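The Drawer Everyone Has
Why the messiest spot in the house may be the one that knows us best

By Siiri Jankauskaitė
November 6, 2022

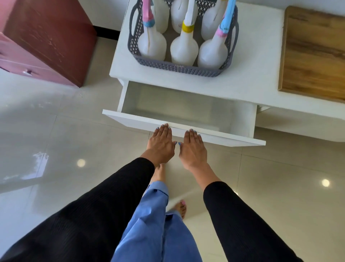

Hands at an open drawer: a small gesture most of us make many times a day.

My grandmother kept hers to the left of the stove, and it stuck. You had to lift it a little and pull at the same time, and then it would come flying out with a noise like a dropped toolbox, and everything inside slid to the front: birthday candles, a tape measure from a lumberyard that closed before I was born, rubber bands gone stiff as macaroni, and a key on a red ribbon that opened nothing in the house. I asked her once what the key was for. "Well, we don't know," she said, as if that settled why she kept it.

I have been thinking about that drawer since March, when my sister and I finally emptied it. It took us two evenings. The rest of the kitchen took one.

Junk drawers don't get much respect. The organizing shows treat them as a kind of moral failing, something to be tackled with bamboo dividers and a stern voice. But talk to people who spend their working lives in other people's homes and you hear a kinder view. Baiba Ozoliņš has been clearing out houses for families for 12 years, first on her own and now with a small company called Prerkine, and she always leaves the junk drawer for last.

"The closets are easy," she told me over coffee, and then over a second coffee, because she is a wonderful talker and I was in no hurry. "Coats are coats. With the drawer, the whole family ends up standing in the kitchen. Somebody picks up a bottle opener and there goes the afternoon."

She once had a client, a retired bus driver, who wouldn't let her throw out a bag of bread ties. He didn't want them, exactly. His wife had saved them, and she had sorted them by color, and he had never noticed until that morning. Baiba put the bag in the box marked Keep and went on to the spoons.

Algirdas Kuusk comes at it from the other direction. He builds kitchens, and he has learned to ask every new customer where the junk is going to live. They tend to look a bit hurt by the question. They're spending good money on this kitchen – there won't be any junk! So he draws the drawer in anyway, a shallow one near the back door or the phone charger, and labels it "misc." on the plans. He says he has had exactly one complaint, from a man who called a year later to say it was too small.

I decided it was only fair to go through my own. I spread a bath towel on the table, turned the whole thing over, and counted, with my neighbor Rasa Luik sitting across from me as a witness. We found 577 separate items, if you allow each loose thumbtack to stand for itself, which Rasa insisted on. There were 33 pens. I tested them on the back of an envelope and kept the ones that wrote, along with a green one that didn't, because it came from the hotel where my husband and I spent our first anniversary and it rained the whole time.

Rasa went home with a roll of picture wire and a perfectly good pair of tweezers. Most of the rest went back in, a little neater, with the batteries in a jar lid and the thumbtacks in an old mint tin.

My grandmother's key is in there too now. I tried it in my front door, just to be thorough, and in the shed, and in Rasa's shed. It's still on its ribbon, up at the front next to the scissors.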